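Operations Newsletter
Shift handover at Pikimden: what changes in the new log

Posted 30th December by Savita Dwivedi, Operations Support

The handover procedure for the Pikimden pumping station has been reissued. The previous version was written when the station ran two duty pumps and one standby, and it did not cover the Drarnau booster line or the second chlorine contact tank. Operators have been working from a mix of the old procedure, margin notes and habit. The reissue replaces all of these. It applies to both the day and night crews at Pikimden and to anyone at Wulel who covers a shift there.

The main change is the order of the handover. Under the old sheet the outgoing operator went through the plant by building, starting at the intake and finishing at the high-lift hall. Items that crossed buildings were mentioned twice or left out. A valve held closed in the intake for work in the filter gallery is the usual case. The new sheet goes by status instead. Isolations come first, then equipment out of service, then alarms standing or inhibited, then process values outside their normal band, then work in progress. Routine running comes last and may be left blank if there is nothing to report.

Vikas Joshi reviewed 309 completed handover sheets before the new order was settled. In 50 of them an isolation that was open in the permit file was missing from the sheet. None of these led to an incident, but in several cases the incoming operator found the isolation only on going to start the equipment. The missing entries were spread across both crews and all seasons. They were more frequent on sheets where the isolation had been in place for longer than a week, which suggests that a long-standing item stops being written down once everyone has heard it a few times. The new sheet therefore carries a box for the permit number and the original date against each isolation, and the entry is copied forward in full every shift until the permit is closed. "As before" and ditto marks are no longer accepted in this section.

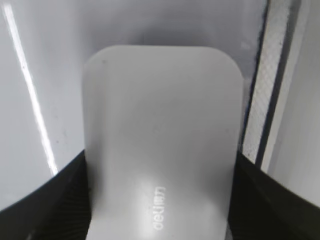
The second change concerns inhibited alarms. An alarm may still be inhibited from the control desk by the shift operator for up to one shift. Past that point it needs the signature of the duty engineer, and the reason has to name the instrument fault or the work order. "Nuisance" by itself is not a reason. Bhupendra Kandpal has set up a report on the supervisory system that lists every inhibited tag with the time of inhibition and the user. The outgoing operator prints it in the last half hour of the shift and clips it behind the handover sheet. Please check that the print time is inside that half hour. A list printed at the start of the shift has no value at the end of it.

There are 752 alarm tags configured at Pikimden. Of these, 115 have no written operator response, mostly on the older filter consoles. These are being worked through in order of priority, with the high-level and low-pressure tags first. Until a tag has a written response it may not be inhibited past the end of the shift in any circumstances, and a standing alarm on one of them goes to the duty engineer by phone.

Process values

The sheet no longer asks for a full set of readings. The historian records these at one-minute intervals and copying them by hand served no purpose that anyone in the review could identify. What the sheet asks for now is any value that has been outside its normal band for more than 15 minutes, together with what was done and whether the value has come back. The normal bands are in Appendix B. Three points are worth noting.

Filtered turbidity is now judged filter by filter. The combined value can look normal while one filter is breaking through, and the old sheet had room only for the combined value.

Contact tank residual is read at the outlet of the tank in service. When both tanks are in service the lower reading is the one to report.

Suction pressure on the Drarnau booster is to be reported at the booster, not at the high-lift manifold. The two differ by the loss in the connecting main, and the difference varies with demand.

The bands themselves were set by Ritu Ahuja from last year's running data. They will look narrow to some operators, in particular for clearwell level at night. If a value sits outside its band on most shifts and nothing is wrong with the plant, send a note to Operations Support and the band will be reviewed. Please do not leave the value off the sheet in the meantime.

Spoken handover

The sheet supports the spoken handover and does not replace it. Both operators must be at the control desk and the outgoing operator keeps control of the plant until the sheet has been signed by both. If an alarm comes in during the handover the outgoing operator deals with it and the handover starts again from the section it had reached.

The incoming operator reads back the isolations and the inhibited alarms. The read-back is the part most likely to be skipped on a busy morning. It was timed on several shifts during the trial and took less than three minutes with six isolations open. Everything else on the sheet may be acknowledged without a read-back.

Contractors on site are handed over by name of firm, location and permit. Pathak will have crews in the filter gallery through March, often across a shift change, and the supervisor for that work reports to the control desk after each handover to meet the incoming operator. If the supervisor has not appeared within half an hour of the change, call the gallery. If there is no answer, work under the permit is suspended until contact has been made.

Desk board and written log

The desk board stays in use for information that changes during the shift, such as tank levels to watch, expected deliveries and call-back numbers. It is a working aid only. Nothing may be on the board that is not also in the log, and the board is wiped after the handover has been signed, not before it. A photograph of the board is not a record for the purposes of this procedure. 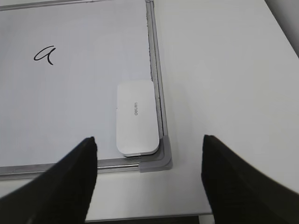
Whiteboard, lower right side, with aluminum frame and gray corner cap.

Log entries are made in ink, with the time in 24-hour form and the operator's initials. Corrections are a single line through the error, initialed. Where an entry refers to equipment, use the tag number as it appears on the nameplate. Local names are still common on the sheets and cause trouble for relief staff. "The old pump" has been used in the past year for two different machines.

Late entries are allowed and should be marked as late, with both the time of the event and the time of writing. A late entry is always better than a gap, and no one will be asked to account for one unless the event itself is under review.

Storage and retention

Completed sheets go in the binder at the control desk for the current month and are then moved to the records room. The top copy stays with the permit file where an isolation is listed. Shivam Agarwal will collect the first full month of sheets from both crews and compare them with the permit file and the inhibit reports, using the same method as the earlier review so that the results can be set side by side. The findings will be given to both crews together.

Training

Each operator needs to complete one handover in each direction with a supervisor present before using the new sheet alone. Relief operators from other stations do the same on their first shift at Pikimden. Supervisors sign the training card and return it to Operations Support. The old sheets should be removed from the desk once the whole crew has been signed off and any blank pads sent back with the cards.

The procedure, the blank sheet and Appendix B are in the operations folder under Pikimden, Shift Work. Printed copies are held at the control desk. Questions about alarm tags go to Bhupendra Kandpal and questions about the bands to Ritu Ahuja. Anything else can be sent to Operations Support.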